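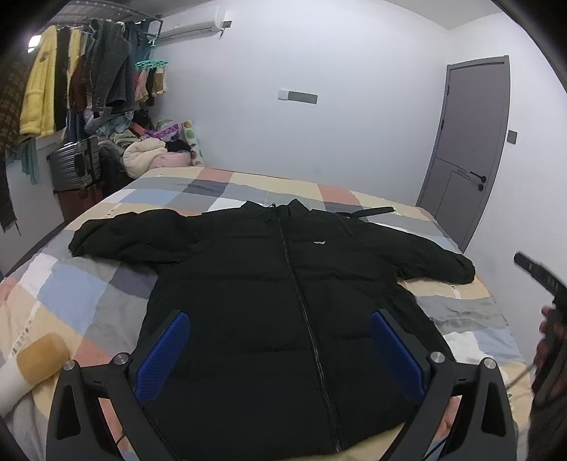
Black puffer, blue pads, bed as the work table.

October 6, 2018

I have had two sets of finger pads for the hand-held grippers since June and kept putting off a proper comparison. The old ones are the smooth rubber pads that came fitted. The new ones are the blue textured pads from Skestilport. They cost more, and the web page says they are for "soft and mixed goods", which could mean anything. This week I gave both sets a go on clothes.

For anyone who has not read the earlier posts, I use a pair of these, one in each hand, and record myself doing household jobs with them. The recordings go towards training an arm later on. If the gripper can't hold the thing when I am working it by hand, the arm has no chance, so I like to sort out the pads first.

The jobs were a tea towel, a cotton shirt, a pair of jeans and a padded jacket. I did the jacket last as I expected it to be the worst, and it was.

Tea towel and shirt first. Both sets of pads picked these up without trouble. The smooth ones are slightly better at letting go, and with the textured ones the shirt hung on to one finger now and then and I had to give it a shake. If all I ever did was shirts I would leave the old pads on.

Jeans. Heavier, and the smooth pads started to slip when I lifted by the waistband with one gripper only. With two grippers it was fine. The textured pads held with one.

Then the jacket. The outer cloth is slippery and the filling squashes down, so you close the fingers on a fat handful and a second later you are holding a thin one. With the smooth pads I counted 58 attempts at lifting a sleeve and folding it over the front, and got 55 of them wrong in some way. Either the sleeve slid out before it was across, or I squeezed so hard that I dragged the whole jacket along the bed with it. I know that sounds like a lot of attempts for one sleeve. It was a long evening.

The textured pads were much better. I did not keep a count for those, which was silly of me, but I was folding both sleeves over and bringing the bottom up to the collar on most tries. What helped most was taking hold at a seam and not in the middle of a padded section. The seams are flat and the pads bite on them. The zip is also good to grab if you come at it from the side.

Two complaints. The first is fit. The Skestilport pads are a touch thicker than the originals, so the fingers no longer close as far as they did, and the Deton controller I use for logging the opening width thought the gripper was holding something when it was empty. I had to set the zero point again on both. It takes a few minutes, but the instructions don't mention it and I lost one set of recordings before I noticed.

The second is fluff. The texture picks up lint from the quilt and after an hour the grip is clearly worse. A wipe with a damp cloth brings it back. I now do that between items.

I also tried the camera at two settings while I was at it. At 2000 frames per clip the files are easy to handle and I can get a full fold in if I don't dawdle. Going down to 1296 made me rush, and rushed folds are no use to anybody, so I have gone back up. Black clothing is awkward either way. The folds in the jacket come out very dark and I may need another lamp on that side of the room.

A reader asked about the Mahmoudi pads, the ones with the soft gel face. I have not used them. The Drumau ones I did have for a short time last year and sent back, as the glue gave up on the second day. They may have changed the glue by now.

For the time being the textured pads are staying on both grippers. Next I want to do socks, and after that a fitted sheet, which I can barely fold with my own hands. I have ordered a spare set of pads as I don't expect the first set to last the winter.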